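Comunidad Irner: Hogar, textiles y orden
Tema: Doblado de paños de cuadrícula sin que queden esquinas desparejas

Consulta publicada por Tolentino el 15/11/2025

Estimados miembros de la comunidad:

Solicito orientación sobre el doblado de paños de color gris oscuro con cuadrícula blanca. Disponemos de 30 piezas iguales que deben guardarse en un estante de poca profundidad. El problema es siempre el mismo: al realizar el segundo doblez, el borde inferior se desplaza, se forman arrugas y el paquete final queda más ancho de un lado que del otro. La superficie de trabajo es una mesa lisa, de modo que la tela resbala con facilidad. Agradeceré que se indique un procedimiento que pueda transmitirse por escrito al personal.

Respuesta de Jadine
Colaboradora, 214 respuestas

La propia cuadrícula ofrece la referencia necesaria y conviene utilizarla como guía en lugar del borde de la tela, que rara vez está cortado con exactitud. Se recomienda proceder del modo siguiente:

Extienda el paño por completo y alíselo desde el centro hacia las esquinas.
Elija la línea blanca más próxima a la mitad y marque sobre ella el primer doblez.
Sujete un extremo con una mano mientras la otra lleva el borde opuesto. Ambas esquinas deben llegar al mismo tiempo.
Antes del segundo doblez, compruebe que las líneas de la capa superior siguen paralelas al canto de la mesa. Si se han torcido, deshaga y repita. Corregir con el paño ya doblado en cuatro suele empeorar las arrugas.

En cuanto a la mesa lisa, un tapete de goma fina debajo de la tela resuelve el desplazamiento. Para el almacenamiento, los paquetes se colocan de canto en una cesta y con el lomo hacia arriba.

Respuesta de Daleo
Miembro, 3 respuestas

Plancharlos antes. Lo demás es secundario.

Respuesta de Irner Textiles
Cuenta verificada

Se suscribe lo expuesto en la primera respuesta, con una precisión: el planchado previo es útil, pero no sustituye la alineación. En paños de este tipo se aconseja asimismo despejar la parte central de la mesa y dejar la cesta a un lado.

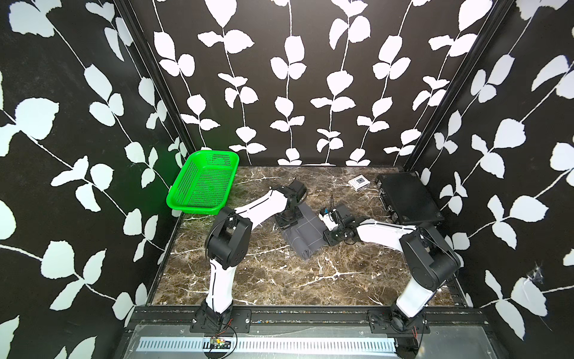
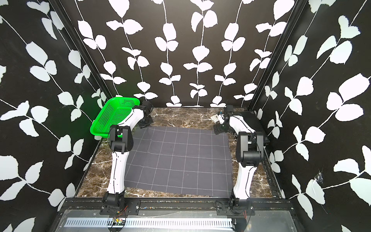
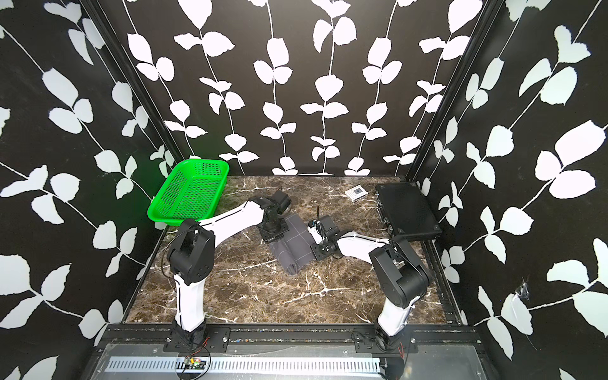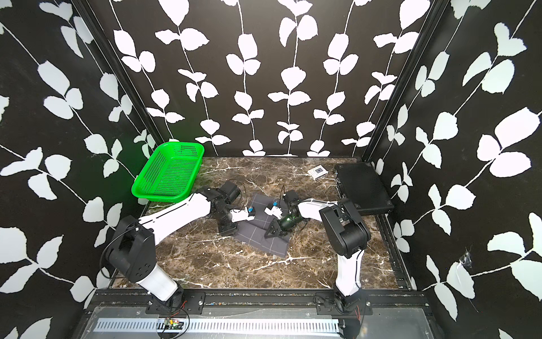
Paño gris oscuro con cuadrícula clara sobre superficie de mármol marrón. En la segunda imagen, el paño aparece extendido.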